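# Speaker notes: Running a fair consultation on library opening hours

Speaker: Dimas Tjoa, Sanddale Library Service
Session begins at 9 a.m. Slides advance on the speaker's cue.

**Slide 1 – Title**

Good morning, and thank you to the Trulluvora Regional Libraries Forum for the invitation. My purpose this morning is to report on how Sanddale consulted residents before changing its branch hours in March, and on what the Service would do differently. I will speak for most of the session and leave time for questions. Please hold them until the end unless a term is unclear.

**Slide 2 – Background**

Sanddale operates two branches, Tarigan and Hinance. Until this year both kept the same hours, which had been set when the Hinance branch opened and had not been reviewed. Tarigan serves the downtown area and is busiest at midday. Hinance stands next to the bus depot, and its visitors arrive early in the morning or after work.

The Service was asked to prepare a new schedule within the existing staff budget. Any hour added in the evening would have to come from elsewhere in the week. We stated this on the first page of every consultation document, and I would urge colleagues to do the same. Residents can weigh a trade when they are told that it is one.

(Pause. Ask for a show of hands: who has reviewed hours in their own system?)

**Slide 3 – How responses were gathered**

Responses came by three routes: a paper form at the service desks, the same form online, and open meetings at each branch. The form fit on one sheet. It asked which branch a person used, when they usually came, when they would prefer to come, and what they came to do.

We received 614 completed forms. Paper forms made up the larger share at Hinance, and online forms did so at Tarigan. Had the Service relied on the website alone, the evening request from Hinance would have looked much weaker than it was.

Forms were also supplied in large print on request. Demand was higher than expected, and the first printing ran out. Future consultations will place large print copies on the desk from the first day.

**Slide 4 – The open meetings**

Meetings were limited to 50 places each so that every person could be heard. Staff attended to take notes and did not argue for a particular schedule. Comments were written up in the speaker's own words and posted at the branch the following week. Several residents asked for corrections, and these were made.

The least successful part was the timing. The Tarigan meeting was held at 2 p.m., and working parents told us plainly that they could not attend. We added an evening meeting, but notice was short and attendance was modest.

(Do not read out individual comments. The full notes are available at the registration desk.)

**Slide 5 – What residents asked for**

The strongest request at Hinance was for later evenings. At Tarigan, residents wished to keep the midday hours and were willing to give up the first hour of the morning. Parents of young children were the exception, as story time was held in that hour. It has been moved to later in the morning and continues under the same leader.

A smaller group asked for quiet hours. The Service had not included quiet hours in the form, and the request appeared only in the space for other remarks. It should have been a question of its own.

**Slide 6 – Tables and shared space**
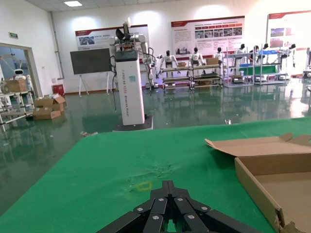
*Slide 6: Large table with a bright green cloth.*

Longer evenings bring different uses of the building. Visitors who come after work tend to stay, and they need a place to sit and spread out papers. Colleagues who are planning evening hours should review seating before they review shelving. Table space came up at both branches, most often from adult learners and from local clubs.

The Service now accepts table reservations for groups in the evening. Individual visitors may use any table that has not been reserved, and a reservation lapses if the group is late.

**Slide 7 – Reporting back**

Every person who left an address received a letter with the final schedule and an explanation of each change. The letter also listed the requests that could not be met, including Sunday hours at Hinance, and gave the cost as the reason. Complaints after the change were few, and most concerned the old hours still showing on the outside sign at Tarigan. The sign has been replaced.

**Slide 8 – Questions**

Thank the Forum and invite questions. If asked about staff contracts, refer the matter to the Service's personnel office. Copies of the one-page form may be taken from the registration desk and adapted freely.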